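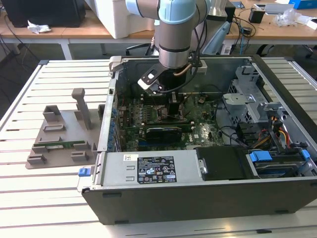

Page last updated: Tuesday, January 8, 2019

Sirkville Residential Land and Housing Program
Progress Report to the Farooqui Foundation, Second Reporting Period
Prepared by Anum Soomro, Program Manager
Submitted to Zubaida Bangash, Grants Officer

1. Summary of the period

The program remains on schedule for the Furell Road parcels and is behind schedule at Hinent. Of the 691 lots listed in the original land survey, 539 now have clear title on record with the county. The remaining lots are held up by unresolved liens, missing heirs or boundary disputes, and are discussed in Section 3. Spending is within the approved budget, apart from legal fees, for which a transfer between lines is requested in Section 5.

2. Furell Road

Purchase of the Furell Road parcels closed in the first month of the period. The seller agreed to leave the existing gravel drive and the drainage easement along the north line in place, which removed the need for a second survey. The preliminary plat shows 34 single-family lots. The town planning office returned it with comments on street width and the placement of two fire hydrants. Both points have been corrected and the revised plat has been resubmitted.

Sewer capacity was confirmed in writing by the town. Water service will require an extension of the main from the corner of Furell Road and Mill Street. The contractor's price for this work came in below the estimate in the grant application, and the difference has been left in the site work line until the trench is closed and inspected.

Interest from buyers has been steady. The program has not accepted deposits and will not do so before final plat approval. Households that contact the office are placed on an inquiry list and sent the income guidelines.

3. Title clearance

Title work was slower than planned. Several of the older deeds describe boundaries by trees and fence corners that no longer exist, and these lots must be surveyed again before the county will record them. Three owners thought to be deceased were located out of state, and two have signed purchase agreements. The third has asked for an independent appraisal, and the program has agreed to pay for it.

4. Hinent

The four vacant houses at Hinent were inspected for lead paint, roof condition and foundation movement. Two can be repaired within the budget. One has a failed rear foundation wall and will likely be offered as a lot only. The fourth could not be fully inspected because the basement was locked - access has since been arranged with the owner's attorney. Repair bids for the first two houses will be opened in March.

5. Budget

The program requests approval to move 30 percent of the unspent marketing line to legal fees. No increase in the total award is requested. A revised budget sheet accompanies this report, together with the closing statement for Furell Road.

6. Work planned for the next period

Final plat approval and start of the water main extension at Furell Road.
Selection of a repair contractor for the two houses at Hinent.
Resurvey of lots with outdated boundary descriptions.
Decision on the fourth Hinent house following full inspection.

Questions on this report may be directed to Anum Soomro at the Sirkville program office.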